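Ticket 123 – Round table, staff kitchen: top rocks when weight is put near the rim
Site: Gallegos building, second floor
Item: Cledberg pedestal table, round, white gloss top
Opened: 2022-11-20
Priority: low
Status: monitoring

Reported problem

Table rocks when anything is set down away from the center. Coffee spilled twice in the same week. Reporter says the table was fine until the kitchen floor was cleaned and the furniture put back. Folded cardboard had been pushed under one foot and did not help for long.

Initial checks

Floor checked with a 40 cm level at the table position. Slight fall toward the sink, well within what the feet can take up. Table moved to the middle of the room, rocking continued. Floor ruled out as the only cause.

Feet checked next. All 4 adjusters present. One was wound fully in, which explains the cardboard. Wound it out until all feet touched. Base is now steady when pushed at ankle height, but the top still moves when pressed at the rim. So there are two faults: one at the feet, one higher up.

Gloss surface wiped and looked over for cracks or lifting, none found. Small items left on the table by staff were kept on it during the first part of the check, to see whether a light load at one side was enough to start the movement. It was not. The orange bag and the glass jar beside it stayed where they were, and the top only moved under hand pressure.

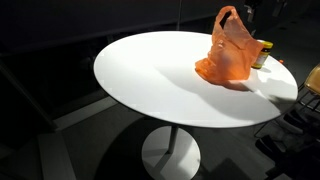

Work done

1. Cleared the table and turned it over on a blanket. Do not do this alone, the base is heavier than the top and swings.

2. Checked the mounting plate between column and top. 4 screws, of which 2 were loose by more than a full turn. The other two were snug.

3. Removed the loose screws. One hole was worn and the screw did not bite. Filled it with glue and hardwood splints, left overnight, trimmed flush, drilled a pilot hole.

4. Refitted all screws by hand, working across the plate and not around it. No power driver – the top is thin enough that a long screw or a heavy hand will mark the gloss from below.

5. Checked the column bolt at the base. Tight, no action.

6. Turned the table upright, reset the adjusters with the table in its normal position.

Result

Pressed at the rim in eight positions, no movement at the plate. Slight flex in the top itself remains. Compared with the same model in the Camero meeting room, which flexes the same amount. Treated as normal.

Notes for next time

The same table had an adjuster replaced in May under a separate ticket. The plate screws were not checked on that visit. Suggest that any report of rocking on this model includes the plate, even when a foot is clearly the problem.

Supplier (Brokent) was asked for a replacement plate with a wider screw pattern. Reply: not stocked for this version, the screws can be replaced one size up if the holes wear again. Size noted on the inventory card.

Cleaning crew asked to lift the table by the column when moving it. Lifting by the rim puts the whole weight of the base on the plate screws and is the likely cause of the wear.

Left open for monitoring. Close if no further report is received.

Related tickets
Adjuster missing, Cledberg table, staff kitchen
Chair glides scratching vinyl floor
Camero meeting room – table top flex, no fault found
Cabinet door under sink does not close
Brokent spare parts list, request for update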